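4. Setting up the counter scene in the simulator

Do this section before you power the real arm. You will need the workshop laptop, the Kisholm scene files and the joint limits you wrote down in section 3.

1. Open the Kisholm folder and load the scene called counter_small. The first load is slow on the workshop laptop. Leave it alone until the status bar clears.

2. Check that the arm is on its pedestal behind the counter. If it loads lying on the floor, the base file is missing. Close without saving and copy the base file over again.

3. Enter your joint limits in the Arm tab. Press Apply after each joint. The tab does not keep values that have not been applied.

4. Set the forearm link length to 395 mm and the gripper opening limit to 18 mm less than the mechanical stop.

5. Place the ladle, mug, spoon and egg on the counter. Keep clear space between the egg and the mug, and lower the gripper until it hangs just over the back part of the counter.
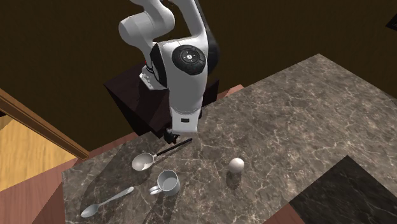
Bedier Workshop, Home Arm Group

6. Save this pose as START. All the test moves in section 5 begin from it.

7. Run the drop test. The objects should settle on the marble and stay put. If the egg rolls, raise its friction value one step and run the test again.

8. Jog the wrist down in small steps over the ladle handle. Stop when the contact light comes on, then back off one step. Write the wrist height in the log.

9. Repeat step 8 for the mug and the spoon. Approach the mug from the side away from its handle.

Note: The Ninley controller stores 200 poses. Delete old test poses before you save new ones or the oldest will be overwritten, including START.

Note: If the controller shows code 211, the simulator and the controller disagree about the home position. Reset both and go back to step 3.

Caution: The simulator does not model the cable bundle. A wrist turn that looks fine on screen can pull the real cables tight. Keep wrist turns under half a revolution until you have done the cable check in section 6.

Caution: Never send poses to the real arm while anyone is inside the taped area. Keep one hand on the stop button for the first run of every new move.

10. Export the poses to a memory stick, label it with the month and hang it on the hook beside the Tapia power supply.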